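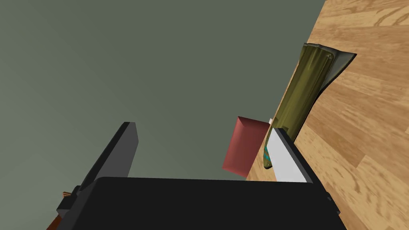
The Clornden wrist view works with the Simow simulator from version 2 onwards. These steps set up a first grasp on a block that lies close to other items.

## Before you start

- Install the Pai driver and restart Simow.
- Load the Omska tabletop set. It takes up 431 MB on disk.
- Check that the licence panel lists the gripper as active.

## Setting up the grasp

1. Open **Views** and choose **Wrist**. Both fingers should be visible.
2. Set the opening to full. The fingers must be clear of the block before the final move.
3. Pick the block in the object list. Clicking in the view often selects its neighbour if the two are nearly touching.
4. Turn the wrist until the inner faces of the fingers are parallel to two sides of the block.
5. Lower in small steps. Stop if the contact light comes on early, raise the arm and repeat step 4.
6. Press **Close**, wait for the force reading to settle, then lift.

Soft items are slower to simulate. On our test machine a run with rigid blocks only took 147 seconds, and the same run with soft items took 552.

## Known faults

The wrist view keeps its old colour settings after a reset. Close and reopen it. Saved grasps from version 1 load without the wrist angle, which has to be typed in again.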